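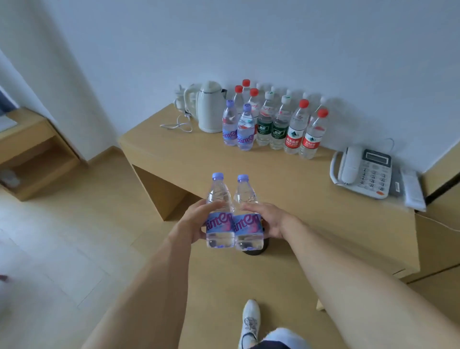 Zarell's hospitality kit landed on our review pile in January, and we have been putting off writing it up ever since, mostly out of affection for the brochure. The brochure promises a service robot that will "own the room reset". What Zarell sells you first is a head-mounted camera, a licence and a stack of homework. Someone on your staff wears the camera and does the job by hand, many times over, and the arm learns from the recordings. The job might be as grand as picking up two bottles of Ganten at once, one per hand, labels nearly kissing, with a kettle and a desk phone nearby to keep things interesting. Any housekeeper can do that while thinking about lunch. Zarell would like 700 clips of it before the arm is allowed near your desk.

The software side is better than we expected. Clips upload overnight, rejected ones come back with a reason attached, and the reasons are mostly in English. "Hand ambiguity" was our favourite. The labelling screen has 3 views and only one of them is any use, but it's a good one. Mixed brands and cap colours gave it less grief than they gave us.

Phones are another matter. The starter licence treats anything with a cord as an "advanced object", and advanced objects are billed separately, in a colour of ink we can only call apologetic. 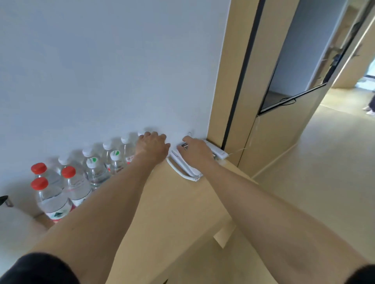
One hand on the phone, one on the wall, and bottles to the left.

Support comes through Saarela, who handle the Honasby and Neddale regions and answer the phone in person. They talked us out of the extended warranty, so we trust them completely.

The starter kit is $2,000, with a 30-day return window if the box is intact. Ours was not, having been opened by people. The arm itself is quoted separately. If you run a large property with identical rooms and patient staff, ask for the demo. If you run a motel with nine rooms and nine different desks, buy a trolley.

Readers who have tried the kit with curtains are urged to write in.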